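Firine Boards > Faith & Church Life > Preaching and Sermons

Read from the pulpit or read at home?

plidov41
Thursday, May 17, 2018
Okay, I need opinions before I talk to our pastor. Since February our church has been handing out the full sermon text at the door, every word of it, stapled. It started because a few folks have trouble hearing. Now half the room is reading along, and you can hear all the pages turn at the same time. I catch myself reading ahead to the ending! Does anybody else's church do this? Do you like it?

vustier
We did it for a year and I loved it. I'm a reader, I can't take things in by ear, never could. I still have the one on the man with the withered hand from Mark 3 and I've marked it up so much it's hard to read. I'd have forgotten it by lunch otherwise.

StrachanRoad
Gotta disagree. Paul says faith comes by hearing. Preaching is a person talking to other people in a room, and if everybody's nose is in a handout you might as well mail it out and stay home. Sorry, strong feelings here.

vustier
Paul also mailed a whole lot of letters :)

StrachanRoad
Ha, okay, fair. But those got read out loud to everybody! Nobody in Corinth had his own copy to skip around in.

pewtwo
Could you hand it out after the service? That's what we do – there's a stack on the table by the coffee and you grab one on the way out. People listen first and then have it for the week. I use mine on Tuesday mornings, and I get more out of it the second time through than I did on Sunday. Mark 3 was one of ours too, and what stayed with me was how short the command is. Stretch out your hand, and that's it.

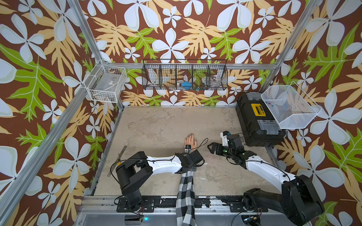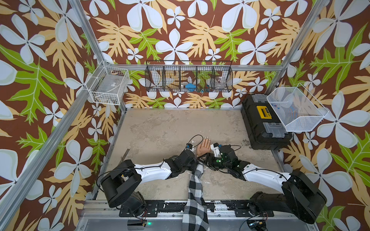
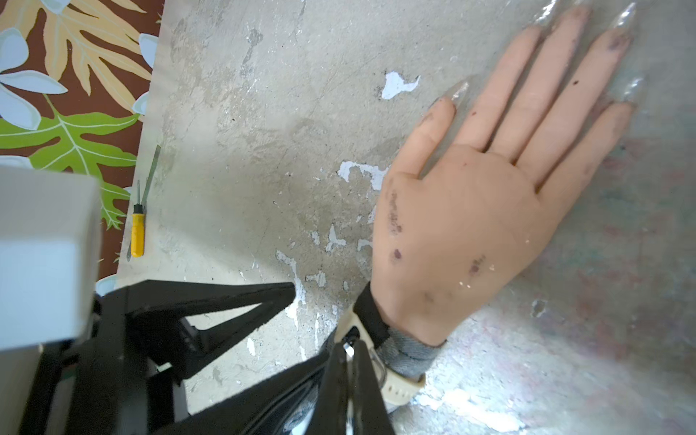
The one downside is the people who really do need it during the sermon, so our ushers keep 2 large-print copies in the back and you only have to ask.

plidov41
Oh, I like that a lot. I'm a little worried the folks who need it won't ask, though. My mother-in-law would sit there and miss the whole thing before she'd raise her hand for an usher.

StrachanRoad
Put the large-print ones out in the pews where those folks always sit. I could live with that. I'd still rather see the money go into a decent microphone.

vustier
Microphones don't help me any, but sure, do both. And please leave the scripture reference at the top of the page. Ours kept dropping it and it drove me nuts.

plidov41
Will do. I'm meeting with him after Bible study next week and I'll post what he says.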